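Towels and baskets: your questions

How many hand towels should I keep out?
Enough to fill one small basket. If you have to press them down to make them fit, put a few back in the cupboard. Mayu Chiba, who looks after our household pages, keeps 13 small towels for a family of four and washes them every Tuesday.

Do I need two baskets?
It helps. Use one for towels waiting to be folded and the other for those that are done. Plastic baskets with holes in the sides let the air through and rinse clean in the sink.

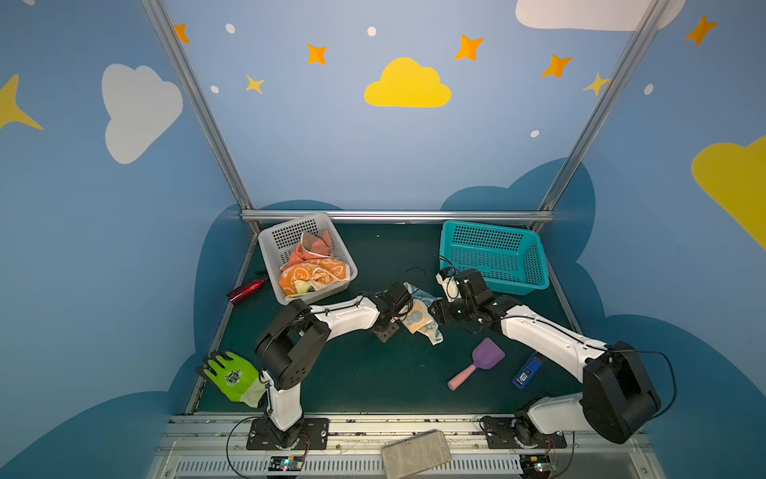

If you only have room for one, fold straight from the airer and skip the first basket altogether.

What is the best way to fold a small printed towel?
Pick it up by the two top corners and let it hang before you lay it down. Smooth it out, fold it in half, then in half again. Keep the print on the outside – children find their own towel faster that way.

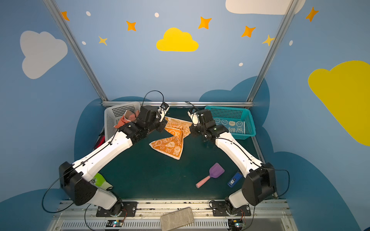 Should towels be stored flat or upright?
Either is fine. In a shallow basket, lay them flat. In a deeper one, lean them against the side so that you can see each pattern from the top.

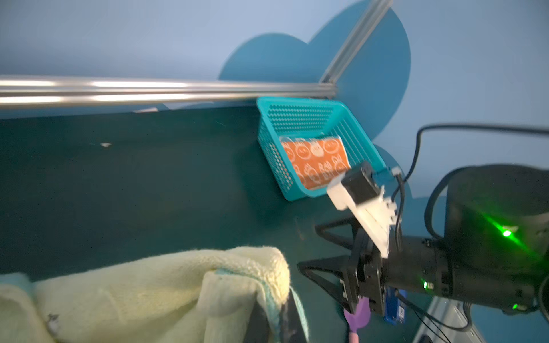 Leave a bit of space at the front for getting your hand in.

Can I keep brushes and gloves in with the towels?
Better not. Bristles catch on the loops, and work gloves bring in grit.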